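Notes pour l'intervention « Déménager sans s'aimer moins », version du soir

Ne pas commencer par une blague. La dernière fois, à Flurkton, elle a duré 11 minutes. Poser plutôt la question : qui, dans la salle, a encore un carton fermé de son avant-dernier déménagement ? Laisser les mains se lever. Lever la mienne.
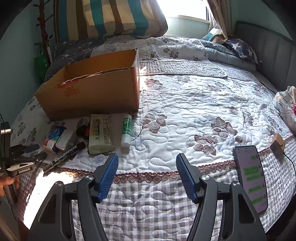
PARTIE 1 – LE CARTON « DIVERS »

Rappeler mon inventaire personnel : 473 objets, dont 223 rangés sous « divers ». J'avais pourtant acheté des étiquettes. Elles étaient dans « divers ».

Définition à lire lentement : est divers tout ce qu'on n'a ni le courage de jeter ni l'envie de retrouver. Boire un peu d'eau.
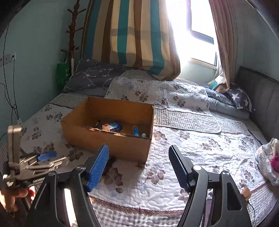 Enchaîner sur la règle du premier soir. On garde à part ce qu'il faut pour se laver, dormir et survivre jusqu'au petit déjeuner. Le reste attendra, il a l'habitude. Citer mon arrivée à Genbridge, vers minuit, avec trois passoires et pas une serviette. (Si la salle rit, ajouter le rideau de douche. Sinon, passer.)

PARTIE 2 – LES AUTRES

Aborder les amis qui viennent aider. Ils arrivent à dix heures, soulèvent une lampe, demandent où est le café. On les nourrit quand même. Budget pizza à Genbridge : 50 euros, pour un canapé resté dans l'escalier.

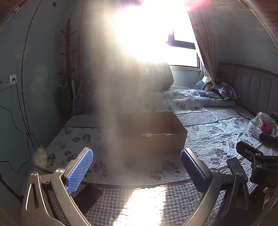 Une auditrice de Kirui m'a répondu qu'elle déménageait toujours seule, en juillet, et que personne ne lui avait jamais cassé un verre ; elle trouvait d'ailleurs ma partie sur les amis bien indulgente. Lui donner raison, puis défendre les amis mollement.

PARTIE 3 – LE LIT D'ABORD

Monter le lit avant tout. Un adulte fatigué devant un sommier en pièces prend de mauvaises décisions, notamment conjugales. Montrer la vis de trop (poche gauche).

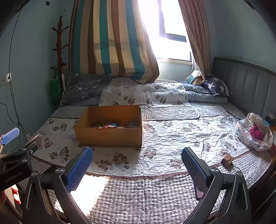
Le couvre-lit à fleurs, bordure vichy.

Questions de la salle. Si l'on me parle des garde-meubles de Bandell, répondre que j'y paie toujours un box et que je ne sais plus ce qu'il contient. Récupérer la vis avant de sortir.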